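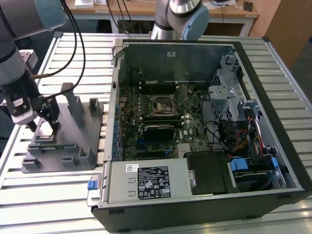
Drellham 装配台，机箱侧放，侧板已拆，左侧灰色夹具里放着一块绿色电路板。图/Bukska

Bukska 放出双臂装机控制栈新版：插内存这一步重写了

一月的小更新，版本说明很短，改动不小。做双臂控制软件的 Bukska 把规划和力控两块拆开重排，代码已经推到主分支，文档还差几页，说是这两天补。

先说最要紧的。旧版是一条轨迹从夹具抓取一路算到插槽，中间视觉有偏差就整条作废，重算。新版切成短段：取件、过渡、对位、下压，每段自己带前置条件和退出条件，哪段不满足就退到上一段的末尾，手里的零件不用放回去。负责规划模块的 Eskil Fagerlund 在版本说明里写：“以前最浪费时间的是重来，现在重来的只是最后那几厘米。”

测试地点在 Drellham，台面是带槽的铝型材，两条机械臂，一台拆了侧板的旧台式机横躺着。零件从 3D 打印的夹具上取。夹具的模型文件这次一并放出来了，在 fixtures 目录下，改立柱高度要同时改配置里的避碰体，否则规划器还按老尺寸算，已经有人踩到。

数字如下。内部测试跑了 2182 次插装，全部是同一型号主板，换了四个机箱。单次循环中位数 37 秒，旧版 52 秒。失败记录单独打包，带关节力矩和相机时间戳，可以下载。成功率没有写进说明，问了，Liv Kvam 回复说统计口径还在改，旧版把“卡扣没扣上但条子插到底”也算成功，新版不算，两个数放一起没法比。等他们的表。

感知这边。插槽检测换了流程，先认主板上的大件（处理器插座、散热片），拿它们定板子的位姿，再推内存槽在哪，最后才在小范围里找槽口边缘。理由是机箱里线太多，红黄黑橙一把一把的，直接找槽口容易认错。Ronja Hedlund 负责这块，她说线束仍是最头疼的部份，线没有固定形状，模型里只能当成一团禁入区，偏保守，有时候明明过得去也判不可达。新加的参数 cable_margin 可以调小，默认没动，调之前建议先在仿真里过一遍。

力控改动：下压阶段从纯位置控制换成导纳控制，带一个小幅摆动搜索。接触力超限就停，停住以后保持，不回弹。控制频率没变。另外加了双臂共享的互斥区，机箱开口上方同一时刻只许一条臂进，另一条在外面等。听着很笨，Fagerlund 也承认笨，但死锁少了很多。更细的时间窗调度在分支里，没合。

工具链方面，录制和回放合成一个命令了。回放可以从任意一段开始，前提是那一段的起始状态有存。日志格式不兼容旧版，转换脚本在 tools 下面，220 兆以上的文件会很慢，Přemysl Mikuš 说知道，在修。界面上那个急停后状态不刷新的老毛病也修了，挂了好几个月的单子终于关掉。

可视化面板多了一栏，显示当前段卡在哪个条件上。小功能，但现场调试的人应该会喜欢，以前得开三个终端对着看。颜色不能自定义，有人已经在提了。

外部用户目前公开的只有 Lappalainen，做旧设备翻新，想把测内存这道活接进来：取下、换上、开机、记录、再取下。他们的 Elisa Marino 说拆比装难，卡扣两头要先后松开，灰多的机器尤其麻烦，新版的分段写法对拆卸“有帮助，但还没到能放着不管的程度”。现阶段旁边还要有人看着。她那边自己写了一个拆卸段，打算提交回主分支，格式要先过审查。

几个没解决的：
换主板型号要重新标注大件，一块板子大概半天。
反光的金属件，比如电源外壳和硬盘架，深度图上还是有洞，现在靠多拍一帧补。
处理器安装不在这版范围里。插座拉杆的动作有人试过，没进测试集。
仿真里的卡扣偏硬，和真机对不上，参数别直接搬。

许可证不变。商用要单独谈，这点和 Widska 那套开放驱动不一样，两边能一起装，驱动接口新版已经对齐，老的适配层下个版本删掉，还在用的尽快迁。迁移步骤写在 MIGRATION 文件里，第三步的路径写错了，少一级目录，等改。

升级前把旧的标定文件备份一下。新版启动时会自动改写，没有提示，目前也没有开关。已经有两个用户反应标定丢了，Mikuš 的答复是下个补丁加确认框，具体哪天没说。

下一版计划：线束建模，拆卸段，还有抓取失败后的自动重定位。时间表没有给。有进展再更。

（更新：文档缺的几页已经上线，力控参数那页的单位还有一处不对，写成了毫牛，应为牛，以代码注释为准。）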